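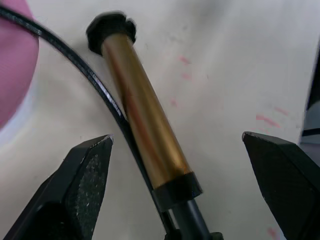

To: Grendby Civic Forum members' list
Subject: Re: Disclosure of meetings between councillors and Fornimach

Dear members,

The secretariat has received several replies to the message quoted at the foot of this one, and the following is intended to answer the main points before the April meeting.

The Forum asked the council in January for the records of all meetings held between elected members and representatives of Fornimach during the period in which the Aasen depot contract was under consideration. The council's register of interests lists two such meetings. The papers released to us refer to three. The third appears only in an officer's travel claim, which gives Astmont as the destination and the purpose as "supplier discussion". No minute of it has been supplied, and the council has not yet said whether one was taken.

Members have asked whether this amounts to a breach of the code of conduct. The Forum is not in a position to say so. The code requires councillors to register hospitality above a set value and to declare any contact with a bidder once a tender has been published. It is silent on contact before publication. The date of the Astmont meeting has been removed from the copy we hold, and until it is restored we cannot tell which side of the line it falls on. We have asked for the redaction to be reviewed.

A second question concerned donations. Fornimach is not listed as a donor to any of the groups represented on the council. One member has written to point out that the published list covers only gifts made directly by companies, and that tickets bought for fundraising dinners are recorded separately, if at all. This is correct. We have written to the group leaders asking whether they will publish their dinner income voluntarily. Two have acknowledged the letter. Their full replies will be circulated when they arrive.

Members are reminded that messages to this list are archived and can be read by the public. Suggestions about the motives of individual councillors or officers should not be posted here. Anyone holding documents that bear on the matter is asked to send them to the secretariat directly and to keep the originals.

The review request must be decided by the council within 20 working days. If it is refused, the steering group proposes to refer the matter to the information regulator, and a motion to that effect will be on the agenda. Proxy forms should reach us by noon on the day before the meeting. The room at Aasen Hall is booked from 7 pm, and the side entrance should be used while the front steps are under repair.

Forum Secretariat
Grendby

On the members' list, a member in Aasen ward wrote:

> I have read the 16 pages the council released and I am no
> clearer than I was before. The register says one thing and
> the expenses say another. Could the secretariat confirm
> how many meetings took place, and whether any of them
> was held outside the borough?
>
> I should also like to know if the Forum intends to ask
> about party donations. My understanding is that the company
> took a table at a dinner last year, although I have nothing
> in writing to support this.
>
> Lastly, will the motion be open to amendment from the
> floor? It was not at the previous meeting, and several of
> us had wording we wished to put forward.

The last point was omitted from the reply above. Amendments may be moved from the floor, provided that they are handed to the chair in writing before the item is called.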